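About Zorkum Linen Service

We've been washing, pressing and folding for the people of Nircombe for long enough now that some of our first customers are sending their grandkids in with the tablecloths. Souad El Idrissi started the business with two second-hand machines and a borrowed van, and she still does the Fillton run herself whenever she can get away from the phone (which is less often than she'd like!).

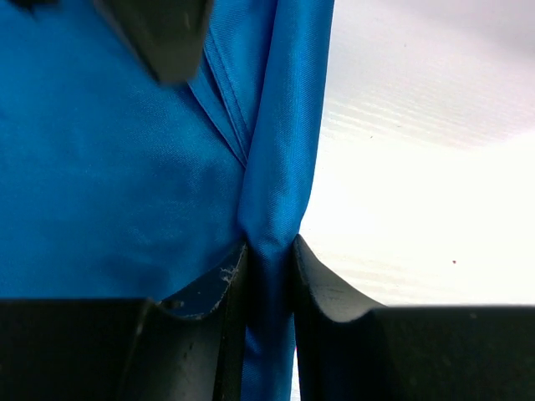 Bright blue, with a soft sheen.

These days we look after 54 regular accounts: cafés, guest houses, a couple of hairdressers and the swimming club, plus plenty of households who'd sooner spend the weekend doing something else. Anisa Setiawan runs the front counter and knows most of you by your pillowcases. Mostafa Ouali looks after the pressing room, and he'll happily talk your ear off about starch if you let him, so do allow a few extra minutes.

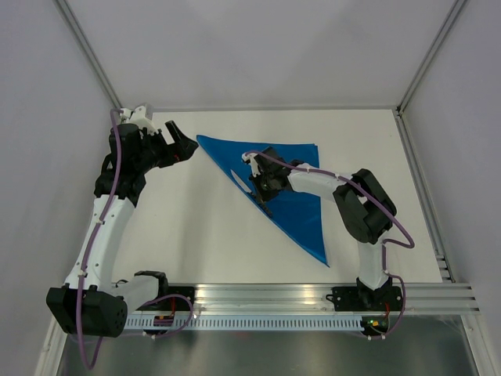 Blue cloth folded to a triangle.

In April we moved into the old Farouk building, with proper parking at last and a colour-coded drop-off shelf. Bags left before 4 go out with the next morning's load. Tablecloths and napkins can be folded any way you fancy, just tell Anisa when you book.

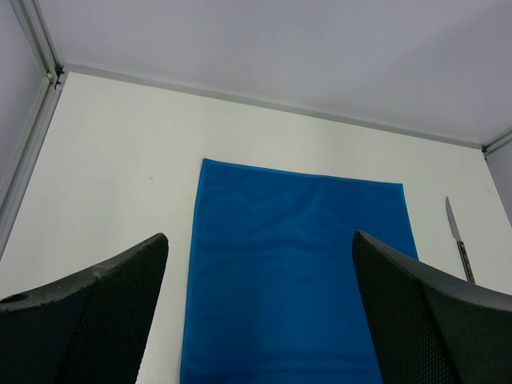

Nouhaila Shawky wrote to us that her guest house towels come back softer than when she bought them, and that she has given up doing her own altogether.

We're always glad of a visit, and there's generally a pot of tea on. The counter is open until 6, and the side gate is the easier way in if you've got a full boot.

Page updated 2020-08-15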